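Vunov Open Day

The Vunov Open Day is a public demonstration event held each March by Vunov, a small robotics workshop that develops methods for teaching robot arms to handle everyday objects. It is best known for its handheld gripper sessions, in which visitors pick up and move objects with the same kind of tool the workshop's own staff use when they record training material. The event is free, lasts a single afternoon, and has become one of the liveliest dates in the regional robotics year.

Background

Vunov was started by Halina Nowakowski, a mechanical engineer, and Nestor Tagle, who had spent most of his career fixing packaging machines and wanted to work on something that could cope with a crumpled bag. Their first shared project was a jar-opening arm called Zitby. It opened jars very well, provided they were all the same jar. Tagle has described the afternoon when a slightly wider lid defeated the machine as the real beginning of the company.

After Zitby the two turned to learning from human examples. A person performs a task many times, the motion of the hands is recorded along with camera views, and a computer model is trained to produce similar motions on a robot arm. The idea was well established by then, but the founders were taken with one branch of it in particular: the use of handheld grippers, which let a person work directly on the object without a robot in the room at all. A demonstration could be recorded in a kitchen, a garage, or a shop. They have been building and revising such tools ever since, and visitors who get Nowakowski talking about finger shapes should expect to be there for a while.

History of the event

The first open day was put together quickly, at the suggestion of Marilou Dumlao, a schoolteacher who had brought a class to see the workshop and thought their parents would enjoy it too. It had 4 demonstrations and drew 125 visitors, far more than there were chairs for. The most popular demonstration by a wide margin was a plain table with some cups and a gripper that people were allowed to hold. The Zitby arm, which had been given the best spot by the door, was mostly walked past.

The lesson was taken to heart. From the following year the program was built around people doing the handling themselves, with talks kept short and moved to the edges of the day. Attendance has grown since then and the best-attended edition to date recorded 353 visitors. Dumlao still draws up the schedule.

Format

A typical open day begins with a welcome and a short talk by one of the founders, followed by demonstrations that run side by side until closing. Visitors move freely between them. The only activity that needs a place in line is the gripper session, which is run in small groups and includes a practice round before anything is recorded.

Staff demonstrate first. Newcomers are then shown how to hold the tools, how to close the fingers gently, and how to keep the printed markers turned toward the cameras as much as the task allows. Most people pick it up in a few minutes. Children are often quicker than their parents, possibly for the reason that they do not stop to think about their wrists.

Tasks change from year to year. Past favorites include:

Stacking cups, the opening task at the first event and still the usual warm-up.

Folding a dish towel with two grippers, widely agreed to be harder than it sounds.

Packing a lunch box in a given order, introduced by Aisling Breathnach and later used in her own research on how people plan with both hands.

The Valero relay, in which one person sets an object down and the next must pick it up exactly as it was left. It takes its name from the café where it was first sketched out on a receipt.

Handheld grippers

The handheld gripper is a simple tool to look at and a wonderful one to use. The operator holds it by the base and works a pair of fingertips at the front, so that the hand does the work of a robot's wrist. Because the fingertips are shaped like the ones on a robot, whatever the person manages to pick up is something the robot could in principle pick up too. This is the whole charm of the method. A task that turns out to be impossible with the tool is discovered in seconds, without anyone writing a line of code.

Position is worked out with the help of square black-and-white patterns known as fiducial markers. Each pattern is different, and software that finds one in a camera view can calculate how far away it is and which way it is facing. Mounting the patterns on a cube helps a great deal, as at least one side is usually in view however the wrist is turned.

Two-handed work calls for two grippers, one in each hand, and it is here that most of the interesting behavior shows up. People steady an object with one side while adjusting it with the other. They pass things across without looking. They use the closed fingers as a fence to push against. Little of this is planned, and most visitors are surprised to hear they did it. Breathnach's talks on the subject tend to overrun, and the audience tends not to mind.

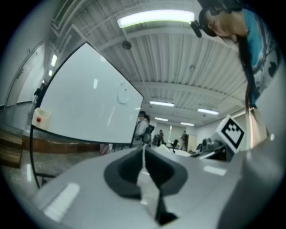
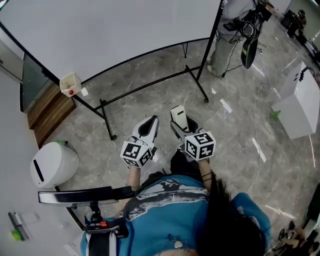
Category: Open days and demonstrations

Learning from demonstrations

Recordings made with handheld tools go through several steps before a robot can use them. The camera views are matched in time with the motion of the grippers. Sections where the markers could not be followed are trimmed or thrown out. What remains is divided into separate attempts and labeled by task, and a model is trained on the collection.

The workshop has always been generous about showing failed attempts alongside good ones. A regular part of the afternoon is a screening in which an arm trained on a small set of recordings tries the cup task and then tries it again after training on a larger set. The first version usually hovers. The second tends to move with a decisiveness that gets a cheer from the room, even when the cup ends up on its side. Tagle, who narrates, is fond of pointing out habits the arm has inherited from particular people, including a small backward tug before lifting that he admits is his own.

Variety matters as much as volume. A model trained only on careful staff members handles objects in a careful staff member's way and is easily thrown by anything else. Left-handed operators, tall and short operators, and people who have never held the tool before all add something useful. Visitors are asked before a session whether their recordings may be kept, and anyone who prefers simply to try the tools may do so.

Reception

The open day has been warmly received by schools and by hobby builders, several of whom have gone home and made grippers of their own. Brock Bouchard, a furniture restorer who attended as a guest of his daughter, wrote a long and affectionate account of it for his trade newsletter. He compared the feel of the tool to using tongs in a kitchen where somebody has moved everything slightly to the left, and then spent two paragraphs on how much he wanted another turn.

Criticism has mostly concerned crowding and the length of the line for the gripper sessions. Some visitors have also asked for more moving robot arms on the floor. The organizers have added one more arm demonstration in response, while keeping hands-on work at the center of the program.

Related projects

Zitby, the original jar-opening arm, is kept in working order and is brought out for visitors who ask for it.

Tesfamariam is a set of exercises for schools, written by Dumlao with help from Nowakowski. Students design their own fingertips from cardboard and tape, try them on household objects, and keep notes on what slips.

See also

Fiducial marker
Imitation learning
Robot end effector
Teleoperation

Comments

padlock_jen
Went with my two boys and we did the towel one three times. The youngest is now wearing oven mitts around the house and "recording demonstrations." Great article, thank you for writing up the Zitby story, I had only heard half of it.

R. Okell
Is the Valero relay scored? We tried it at our club and could not agree on what counts as picked up exactly as it was left. We ended up allowing a little wobble.

Marilou Dumlao
No score! Wobble is fine. If the object is still facing the same way, carry on to the next person.

tinsnips
Could the section on markers say something about lighting? Shiny paper gave me no end of trouble on my homemade pair, and matte fixed it completely. Posting in case it saves somebody a weekend. Aug 29, 2023

padlock_jen
Matte paper, noted, the oven mitts are getting an upgrade!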